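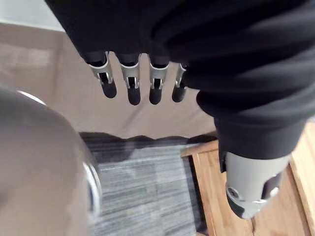 *Photo. Background: beige carpet with slight variations in shade.*

**Shading** is a visible difference in tone across a carpet of a single color. It is most often noticed on plain beige, gray and cream floors.

## Causes

In cut-pile carpet, the side of a fiber reflects more light than its tip. Where the pile leans away from the viewer, the surface looks paler; where it leans toward the viewer, it looks darker. Foot traffic, vacuuming and furniture all change the lean. Uneven lighting can produce a similar effect on a floor with uniform pile.

## Assessment

The Rolness method, used by the Tresa mill, views the floor from two opposite sides at a distance of 5 feet. Tones that swap places indicate pile direction. Tones that stay the same suggest soiling, fading or a dye fault.

## Treatment

Temporary shading is reduced by brushing the pile in one direction. Permanent reversal, also called pooling or watermarking, generally cannot be corrected by cleaning.

## See also

- Pile (textile)
- Carpet underlay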